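Hand-Held Gripper Work in Homes: Frequently Asked Questions
Mandora Program, Drirnstead Office

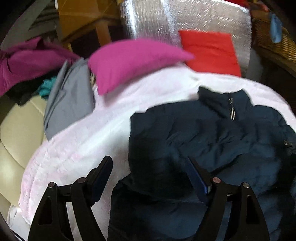

These answers apply to all operators recording household tasks under the Mandora handling rules. Questions not covered should be sent to Vinh Lý, program standards.

Who may handle clothing and bedding?
Any operator who has completed the soft goods module. Operators trained only on hard objects must finish it first.

May I tidy a pile before I begin?
No. Jackets, blankets and pillows are to be left as the resident left them. Move an item by hand only if it blocks a walkway or covers something fragile.

How should a padded jacket be gripped?
Close both pads on a fold of the fabric. Keep clear of zippers, pulls and snaps. If the fabric catches, open the jaws fully before drawing back.

How long may a session run?
A session ends at 100 grasps or at the resident's request, whichever comes first. Failed grasps count toward the limit and must be kept in the log.

When are the pads replaced?
At 800 grasps, or sooner if an edge has lifted. Pads are wiped between homes.

What if personal papers or faces are recorded?
Stop, mark the session, and report it to the Drirnstead office by 5 p.m. The recording may not be uploaded until it has been reviewed.

Do the Zurkis site rules still apply?
Yes, for work in shared buildings. Where the two sets differ, follow the stricter one.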